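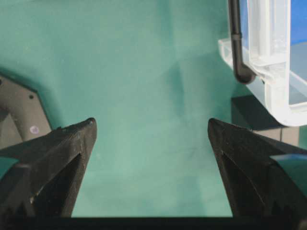

Filed under: Storage, Small Parts
2 min read
Search this blog

The Skemance boxes slid about in their drawer, so I've moved them to a clear bin with a blue insert on the floor. The bin cost 175 at the Foddale market in November. I cut the insert up to 2 mm under size and it seated without glue. 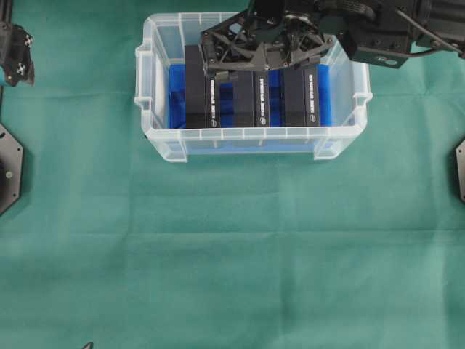

Three black boxes upright in the clear bin, on green cloth.

Spacing matters more than fit. Leave enough room between boxes for a fingertip.

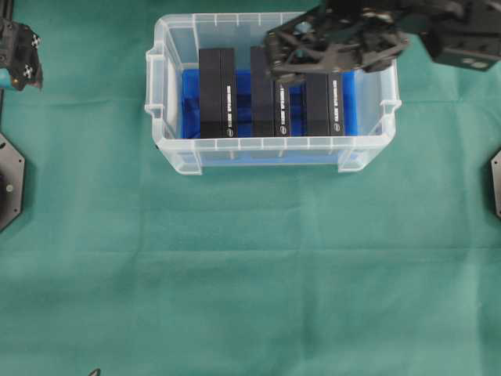 Labels all face the same way. The Skonder set gets the same treatment next.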